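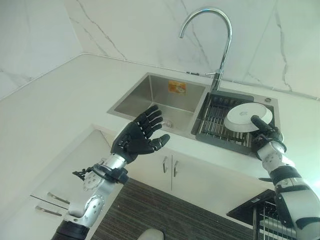 Robot humanoide con un plato blanco en la mano derecha, sobre la cubeta derecha del fregadero.

Nota de prensa

Sisholm publica una guía de buenas prácticas para robots humanoides en cocinas domésticas

2019-11-03. Sisholm ha publicado la primera edición de su guía técnica para la manipulación de vajilla con robots humanoides en entornos domésticos. El texto, de 65 páginas, se dirige a fabricantes, integradores y laboratorios de ensayo. Es de aplicación voluntaria y no sustituye a la normativa vigente en materia de seguridad de máquinas.

La guía contiene 14 requisitos, agrupados en cuatro capítulos: preparación del puesto, agarre, desplazamiento con carga y parada. Para el capítulo de agarre, el grupo de trabajo analizó más de 4000 maniobras con platos, tazas y cuencos de cerámica.

Entre los requisitos figuran los siguientes:

- El plato se sujeta por el borde y la fuerza de cierre se limita antes de iniciar el desplazamiento.
- La mano que no interviene en el agarre permanece abierta o en una posición de reposo declarada por el fabricante.
- La puerta y las cestas del lavavajillas se consideran obstáculos móviles, y su posición se verifica antes de cada aproximación.
- La pérdida de agarre se registra como incidencia aunque la pieza no sufra daños.

«Los ensayos con piezas rígidas en banco no reproducen las condiciones de una cocina. El acero pulido refleja la luz, el espacio de paso es reducido y el punto de depósito cambia con cada carga», señala Leidy Palomino, coordinadora del grupo de trabajo.

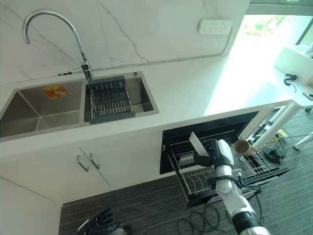
Colocación de un plato en posición vertical en la rejilla del lavavajillas.

El procedimiento de ensayo distingue entre escurridor y lavavajillas. En ambos casos se documentan el punto de agarre, la orientación de la pieza y la distancia a los objetos contiguos. El informe debe indicar además la versión del programa de control y las condiciones de iluminación.

Nudumo y Ekwueme aplicarán el procedimiento en sus próximas campañas de ensayo. Firdevs Kurtuluş, responsable de validación en Nudumo, considera prioritario unificar el registro de incidencias: «Hasta ahora, dos laboratorios podían clasificar de manera distinta un mismo deslizamiento».

El plazo para remitir observaciones a la primera edición permanecerá abierto hasta julio. Las propuestas deberán identificar el requisito afectado e incluir una redacción alternativa.

Contacto para medios: Aminu Tijani, departamento de comunicación de Sisholm.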